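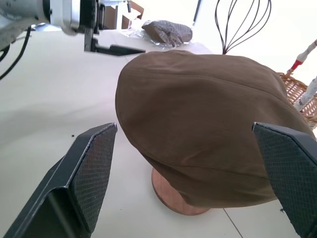
A brown flat cap on its round wooden stand.

DALTITCOMBE, February: Skuren, the hat stand maker, would like it known that the bedpost was never designed to hold a cap, and neither was the dog.

The Tundivham stand goes on sale this month for people who own a good cap and store it badly. It has a round wooden base and one job. The cap goes on top, brim forward, and keeps its colour and some of its dignity until it's wanted again.

Skuren tried 9 versions before settling on this one. Two of them fell over. The first run is 3000 stands, 2459 of them already spoken for by shops, which surprised everyone in the workshop and delighted the bank.

Caps are not included. Neither is assembly, as there is none to do. Dust with a dry cloth when you remember.

The Tundivham is sold through Dovhaniuk stores and at the Skuren workshop counter in Daltitcombe, open from 9 a.m. Media samples are available on request and we would like them back.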